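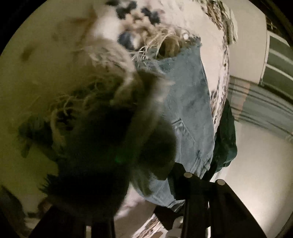

Textile Care Notebook, Stidar Workroom
July 2019
Entry 55: Folding of denim and soft garments on a bed

Purpose. To settle a folding method for mixed garments where no table is available and a made bed serves as the work surface. The method is to be added to the Pärn household guide once colleagues have commented.

Surface. Double bed, floral quilt left in place. Blankets should be pushed to the headboard or laid along one side before work begins. A quilted surface gives under the hand, and creases must be set by pressing with the palm.

Dark jeans. Fold leg over leg, smooth the seat, then bring the hems up towards the waistband. Fold again to a rectangle. The finished stack should sit flat with the back pocket and waistband at one end.
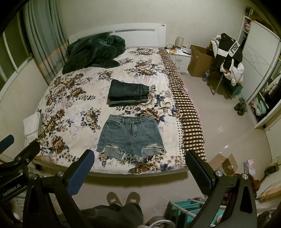
Frayed shorts. These require more care than full-length jeans. Lay face up, button and zip fastened, and draw the loose threads down from each leg opening before any fold is made. Threads left across the front catch on the fingers and pull at the hem. Do not trim them; the fringe is part of the garment. Fold once down the centre and once across, with the fringe turned inside.

The Flarnine hanger clips were considered for the shorts and set aside. They mark pale denim along the waistband.

Towels and white items. Keep at the edge of the bed, away from indigo. Colour transfer from new denim remains a concern (see sample 1113, grey smudge on hem).

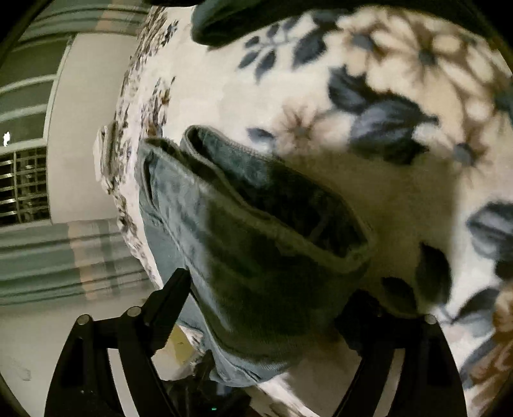

Entered by: Elīna Mets
Notebook ref. 3370, Vultenis Textile Care

Soft, slightly fuzzy cloth does not hold a sharp crease. A rolled edge is acceptable provided the layers beneath are even. Grasp through all layers when lifting, otherwise the fold opens and the piece must be laid out again.

Outstanding:
Compare the centre fold with a three-part fold for shorts.
Confirm drawer depth with Pärn before the August revision.
Replace the 2 worn storage bags.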